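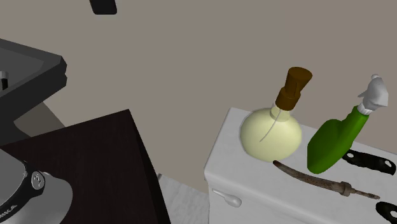
The bathroom setup in the simulator, with the two bottles waiting on the white lid.

If you read my last post you know I've been building up a pile of practice runs for a robot arm, all of it in simulation, and a few of you wrote in asking how I do the recording part. So let's go through it with the bathroom room, which is the one I'm working in this week.

First thing, pick one job and write it down as one sentence. Mine is "pick up the green spray bottle." I know that sounds too small! My first sentence was "tidy the bathroom" and I got a folder full of runs that had nothing in common with each other. Yae Koyama looked at it for five minutes and told me to start over, so I did.

Next, load the room and leave the furniture alone. The only things I move between runs are the loose objects on the lid: the round yellow bottle with the brown top, the green sprayer, and the long brown tool lying in front of them. I have a little script (I call it Skurkent, don't ask) that nudges each one a few inches and turns it by a random angle, then lets the physics settle before I get control. Let it settle. If you start recording while a bottle is still rocking, the learner sees a target that slides away from it, and you'll spend an evening wondering why the arm keeps reaching left.

Then look at the start view before you touch the controller. Can you see the whole object you're supposed to grab? The sprayer is in plain sight in this one, but the black handle behind it is partly hidden, so a run that asks for the handle needs a second camera or a different layout. I skip those and reshuffle.

Now drive the arm. Go slow, slower than feels natural, and keep going once you've started. Long pauses are poison, at least with the learner I use, which happily copies them and then just sits there. If I need to think, I scrap the run and press reset. Come in from the side, close on the body of the bottle below the white collar, lift straight up, hold it, stop recording. I hold for two seconds, Kiran Vashisht holds for one, and we have argued about it more than it deserves.

Label right away. I use three tags: good, messy, and failed. Messy means I got the bottle but bumped something on the way, and I keep those in their own folder. Failed runs get saved too, with a few words on what went wrong ("tipped the yellow one," "missed the neck").

As for how many, my first batch was 561 good runs and the arm did okay on layouts close to the ones it had seen and badly everywhere else. I'm at 1,563 now and it's a lot steadier, though the wider shuffles probably helped as much as the extra runs did. If you're just starting, get 1,000 in one room before you add another.

One last check before training: play back every twentieth run at double speed. I found a whole afternoon where the camera had been left at the wrong height, and I'd never have caught it from the file list.

Next time I'll do the same room with the brown tool as the target. It's thin and lies flat, and I already don't like it.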